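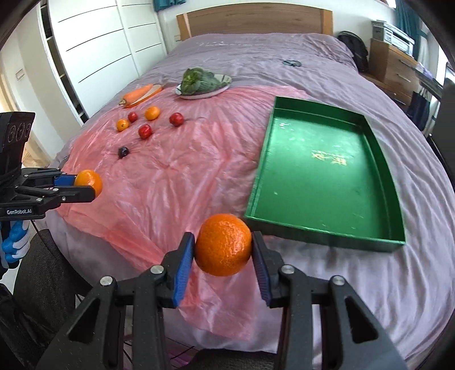
What happens to the people on a packing line when the machines come in? They get moved around, mostly, and some of them end up teaching the machine the job they used to do.

I got moved around. Nine years on the citrus bench at Clembridge, and then one morning Anouk Bakker from upstairs comes down with a clipboard and a box of doughnuts, and you know how I feel about doughnuts before noon. It means a meeting. She told us Bravum was going in on lines one and two by September and that there'd be work for everyone who wanted it, just different work. Then she said the word "transition" and Bienvenido took two doughnuts and went back to his bench.

Bienvenido Villanueva taught me to pack. He can pick up an orange and tell you it's going soft at the stem before you've even seen which way up it is. I asked him once how he did it and he said, "It's heavy in the wrong place." I thought about that for weeks! I still can't feel it every time.

So the different work, for me, was grip training. They gave me a pair of black hand-held grippers with blue pads on the fingers, and I picked up fruit and put it down again. All day. You squeeze the handle, the fingers close, you lift, you carry it over to the tray, you let go. An orange is easy enough because it's got that pebbly skin and it forgives you. A plum doesn't forgive anything. My first shift I bruised so many plums that Manon Hawthorne, who was running the sessions, started taking them home for jam.

"Slower at the end," she kept telling me. "You're dropping it the last half inch."

"I've always dropped it the last half inch."

"Then that's what it's going to learn," she said, and wrote something down.

Well, that bothered me. I'd never thought of it as a habit, it was just how my hand went. Now there was going to be a whole row of arms on line two going clunk, clunk, clunk, all with my wrist. I went home and put a bag of groceries away in slow motion until my sister asked if I'd hurt myself.

We were supposed to get to 700 good lifts each before the trial. Harpreet Fortin got there first and was unbearable for two days. I was a long way back, and Bienvenido wasn't on the list at all. He'd said no to the grippers. He'd said no politely, the way he says no to birthday cake, and they'd put him on the loading dock with Raed Shboul, where he drove the pallet jack and came in at lunch smelling like diesel.

The trial was August 15, 2018. Bravum ran a full tray and then another one, and I stood there with my arms folded like somebody's mother at a recital. It set every orange down so gently. I have to admit I got a lump in my throat. Then Bienvenido wandered in from the dock, still in his jacket, reached over the rail and took one out of the second tray.

"This one's soft," he said.

Anouk asked how he knew. He handed it to her. She turned it over and over, and I could see she had no idea what she was supposed to be feeling for, so she passed it to Manon, and Manon pressed her thumb in beside the stem and it went right through.

They offered him a stool at the end of line one after that, with a pay bump. He'd take out the bad ones, and Manon would sit next to him and record it. He said he'd think about it over the weekend.

"You'd be showing it how," I told him out on the dock. "Same as me."

"You it has already," he said. "I watched. It puts them down nice — a little slow."

"I was doing it slow on purpose."

"I know you were." He was peeling an orange, one long strip, dropping nothing. He gave me half, and we ate it leaning on the pallet jack until Raed came back and wanted it moved.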